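Zornton Regiment names new commanding officer and confirms senior promotions

GRULLBRIDGE, Oct 29, 2026 – The Zornton Regiment has confirmed the promotion of Bence Hegyi to the rank of Lieutenant Colonel and his appointment as commanding officer of its Grullbridge battalion. He takes up the post at the end of the current training cycle.

Lieutenant Colonel Hegyi joined the regiment as an officer cadet and was posted to Grullbridge as a platoon commander. He later served as adjutant, as officer commanding the engineer squadron at Brurkis, and most recently as second-in-command of the battalion. He led the battalion's flood relief work in the Gál Valley in June, when 525 soldiers were sent to help local councils clear roads, fill sandbags and move residents from low-lying properties.

The regiment also confirmed promotions for 11 other members. Four of them are captains who will become majors and move to company command. The remaining seven are warrant officers and sergeants from the engineer, signals and transport trades. Their names will be published in the next regimental orders, once families have been told of the new postings.

"I have spent most of my working life in this battalion and I am pleased to be staying with it," Lieutenant Colonel Hegyi said. "The work in the Gál Valley showed what our junior leaders can do when they are left to get on with the job. My first task is to make sure they have the training and the equipment they need."
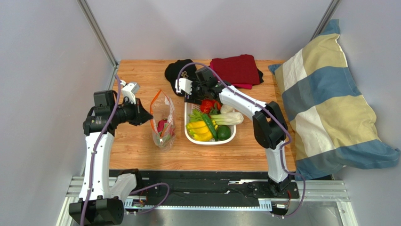
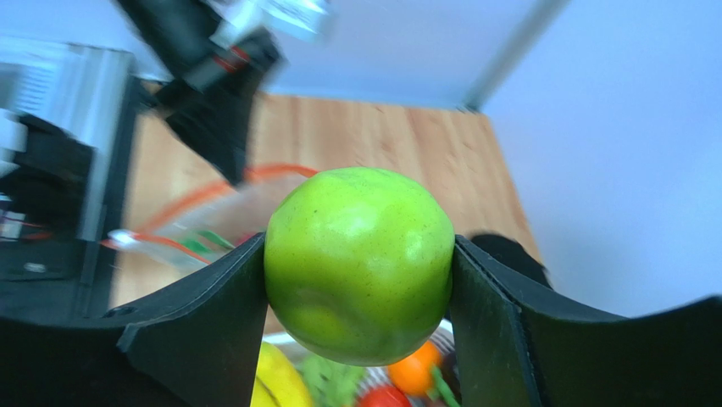
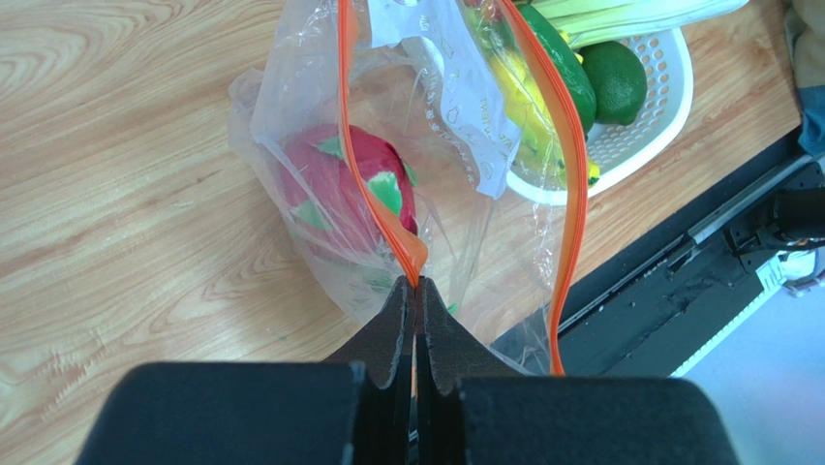
The change of command parade will be held on the main parade ground at Grullbridge Barracks. Some 1313 serving and former members of the regiment are expected to attend with their families. The outgoing commanding officer will hand over the battalion colours and will then move to a staff position at regimental headquarters in Zornton.

Parking at the barracks will be limited. Visitors should use the public car park on the Brurkis road and enter by the east gate, where passes will be checked. Anyone who needs a seat near the front or help getting to the stands should tell the orderly room when they reply to their invitation.

The battalion's training program will not be affected by the handover. The engineer squadron will go ahead with its bridging exercise at Brurkis as planned, and residents near the river can expect heavier military traffic on local roads while it is under way. Notices will be posted at both ends of the Gál crossing before any lane is closed.

The regiment last changed its senior appointments before the move of the signals troop from Zornton to Grullbridge. That troop will now report directly to the battalion's second-in-command – a post that remains vacant. An appointment will be announced separately.

Media wishing to attend the parade should register with the regimental public affairs office at Grullbridge Barracks. Interviews with Lieutenant Colonel Hegyi can be arranged through the same office.

– ends –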